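4/30/26

Back on the pre-order numbers for the Stodon run, and writing this down while it's fresh because last time I kept it all in my head and then had to ask Chenxi what we'd agreed.

So the order window shut last night and we're at 78. The minimum Gullance will print at the price they quoted is 100. We are 22 short, and I've spent most of the morning going round in circles over what to do with that. Options as I see them:

- Close it, refund everyone, try again in December with a different drawing.
- Keep it open another 12 days and shout about it a bit more.
- Print the lot and carry the spare shirts ourselves.

I really don't want to do the third one. We still have a box from the Wei run under the bench, nearly all in XS, and every time I stub my toe on it I remember why we went over to pre-orders in the first place. Chenxi says the spares would sell at the summer market and she may well be right (she usually is about markets!) but that's money out now and money in some time later, maybe.

The extension is what I'm leaning towards. The snag is that the order page says in big letters that nobody gets charged until the window shuts, and gives the date. If I move the date I think I have to write to all the people who've already ordered and offer them a way out. Drafted something, it came out far too grovelling, will have another go after lunch. Jianhua thinks we should simply tell them the number we need and the number we've got and let them pass it on to their friends. I like that. It's the sort of email I'd open.

Rang Gullance as well to see if they'd budge on the minimum. They were nice about it and no, they won't, because the screens cost the same to make however many shirts go under them. They did say they'd do a smaller run with one colour fewer. Looked at the drawing with the second purple taken out and it goes flat, you lose the outline on the lettering completely. Could maybe fake it with a halftone? Jianhua is going to try one tonight and send it over. If it looks all right then we've got a fourth option and I can stop fretting.

Sizes, while I'm at it. The split is odd this time, loads of L and hardly any M, and I'm wondering whether the size chart is putting people off. The chart is still the one for the old blanks, which came up short in the body. The new ones don't. I said I'd fix that in the winter and I didn't. Doing it today, it's half an hour's work with a tape measure.

Postage: Fenonix have put their small parcel rate up again. We quoted postage on the order page at the old rate so we'll eat the difference on this run and change it for the next. Not the end of the world on 78 shirts but I'm cross with myself for not checking before we opened. Adding it to the list of things to look at before any window goes live, which is now:

- postage rate
- size chart
- minimum from the printer, in writing
- closing date in every place it appears (there are three and I always forget the one in the footer)

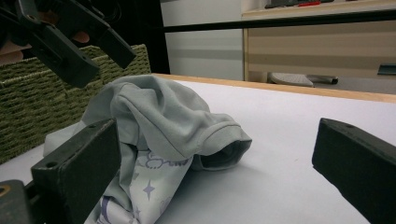 Next thing is the wash tests, which I keep putting off. Gullance want to know by the end of the week if we're happy with the softer ink, and I can't say yes until I've put the samples through a proper number of washes. Six is what I've promised myself, at forty, inside out for half of them and the right way round for the others, because I know full well how people wash their clothes. Lavender on white is the one I care about most. Anything like those little four-pointed stars is a good test, as the thin points would be the first place I'd look for cracking, and curvy lettering is nearly as fussy. Plain grey things I'm less bothered about, though I do want to look at the cuffs and hems for twisting. Must write the wash count on the inside label in marker every single time. Chenxi has offered to run a second set at her place with different powder, which would be brilliant.

Still to do today: email to the 78, size chart, postage line on the page, ring Chenxi back about the market pitch. Jianhua has the artwork file and the password for the shop. I've got the sample bag and the tape measure, and the good marker if it hasn't walked off again.

We use cookies to keep your basket working and to see which pages get read. Accept all | Manage settings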